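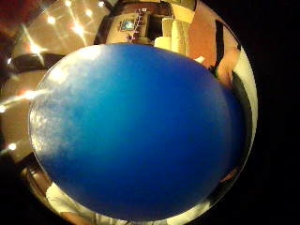 Gremine ceiling light kit review

We replaced the ceiling lights in our family room in May, after putting up with one central fitting for longer than we should have. The room has a beige ceiling and warm beige walls, and the old light left the corners dull while making the middle too bright to sit under. I wanted several small lights spread across the ceiling on a dimmer, and I wanted them to match.

The Gremine kit comes with the lights, a driver for each one, a wall dimmer and a printed wiring guide. Gremine sells two versions. The one I bought is rated at 820 lumens per light, and the other is rated at 1000. I went back and forth on this for a while. For a kitchen or a workroom I would pay the extra for the brighter one. In a room where people mostly watch television and play board games, the 820 version is more than enough, and we rarely run it at full.

Installation

An electrician did the wiring. I marked out the positions beforehand with painter's tape and moved most of them at least once. Do this before anyone climbs a ladder. My first plan had one light directly over the couch, which would have been unpleasant for anybody lying down.

The wiring guide is clear, but the diagrams are small and the text under them is smaller. The electrician ignored it. The connectors on the drivers are a push-in type and hold well. One driver was dead out of the box. The seller, Flidico, sent a replacement without asking for the old one back, although we waited nine days for it and had a gap in the ceiling lighting in the meantime.

Light quality

The color is on the warm side. Beige paint can turn yellow or a little green under bad bulbs, and it has done neither here. Skin looks normal, food looks normal, and I can tell navy socks from black ones, which I could not do under the old fitting.

Glare is the weak point. Each light is small and bright, and if you look straight at one at full power you will regret it. Anything shiny in the room picks them up too. The television screen reflects a light or two whenever it is off, and a dark scene in a movie will show them unless you dim down. A deeper rim around each light would help. Marinescu makes a similar kit with a recessed face and less glare, but it costs a good deal more and is not sold with a dimmer.

Dimming

The dimmer is a plain rotary knob. It goes low without flicker, and the lights all come down together. At the very bottom of the range there is a faint buzz from the wall plate, which I notice at night with the television off and at no other time. The knob feels cheap. It also sits slightly proud of the plate, and I have knocked it with my elbow more than once on the way past.

Heat and running

No trouble so far. We have them on most evenings until 10 or so, and none has failed or changed color since the first driver was replaced.

Should you buy it?

If your room is dim at the edges and you are happy to use a dimmer, yes. If you are sensitive to glare, or you have a low ceiling, see a set lit in person first. The Pirkadthorpe showroom had this kit on display when I visited, and it was useful to stand under it.

I would buy the same kit again — but I would put a different dimmer on the wall.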